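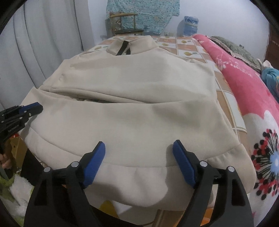

Saltisard Open Day: Gallery

Trikton opened its Saltisard site to visitors on August 16, 2022. The afternoon was given over to household handling, mostly laundry, and 40 people signed up in advance. Groups went through in 21-minute slots, which ran long by the end.

Folding a sweatshirt with two hand-held grippers. The lower part of the garment has been brought up over the middle, and one gripper has the hem pinched between its blue pads while the other presses at the side. The back faces up, collar at the top.

Visitors could try a fold themselves after the talk. Most people went for the sleeves first. The staff suggested starting from the hem and taking smaller bites of fabric -- thick knits slip if you grab too much at once.

The talk was given by the Laitinen team and covered how folds done by hand are recorded and later used to train a robot arm. Questions were mainly about towels, fitted sheets and socks. Fitted sheets are not on the schedule yet.

Two sessions were held, both full. The second had more time for questions, and the handout was changed between them to correct the grip settings on page 2. If you picked up the early version, the new one is at the front desk.

The next open day is planned for November at Nurkley. It will cover kitchen tasks -- stacking, wiping and putting away. Sign-up opens on the events page.

This site uses cookies to remember your settings. Accept | Manage

Contact | Copyright 2022 Trikton | Back to top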